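4.2 Play at home: what the rules assume

The games in our sample were all bought new and played in family homes, and the first finding is that the age band on the lid is mostly a polite wish. Of the 289 sessions logged, the ones that ran to the end as the rulebook describes were in the minority. The rest stopped when a player left, when a piece went under something heavy, or when the household moved on to supper. Publishers do not print a rule for supper.

Graltix, the tile-matching game, held up best. Its rules fit on one side of a sheet and can be lost without harm, which in most homes they were by the second week. Plerier did worse. It asks players to keep a running score in two columns and to swap hands on a signal, and children under eight treated the signal as the whole game. We coded these sessions as "partial play," a label the children would have disputed.

Where play took place also mattered. The rulebooks assume a table. Families used floors, stairs and beds, and a soft surface changes a game that depends on standing pieces. 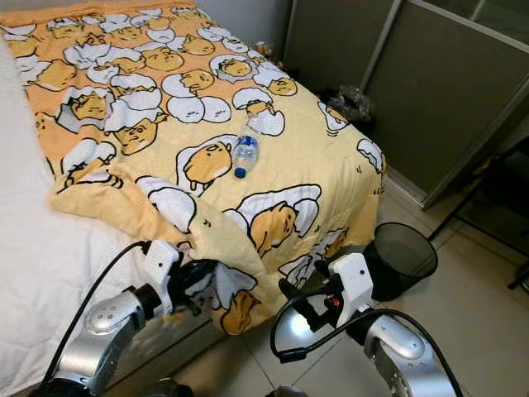

Figure 3. Bed with printed comforter.

Gredden suffered most here, as its towers need a level base and its penalty for a fallen tower is severe. Several families quietly dropped the penalty. One replaced it with a forfeit involving animal noises, and that household went on to log more Gredden sessions than any other in the study. We make no claim about cause, though we did try the forfeit in the office on a Friday and found it persuasive.

Rule changes of this kind were common. We recorded 1677 of them, counting each change once per session in which it was used. Most made the game shorter. Few were ever written down, and when parents and children were asked separately to state the current rules, they often described two different games. Both parties were confident.

Our results sit awkwardly with the Le Goff scale, which scores a toy's "engagement" by minutes of unbroken use. On that measure a child who argues over a rule has stopped playing - a view that will surprise anyone who has met a child.
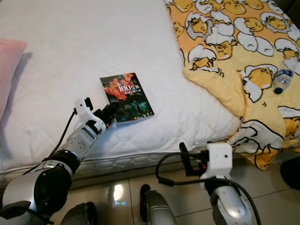 Figure 4. Paperback on a quilted mattress protector.

We therefore report session length and rule talk separately in the next section, and leave the combined score to the appendix.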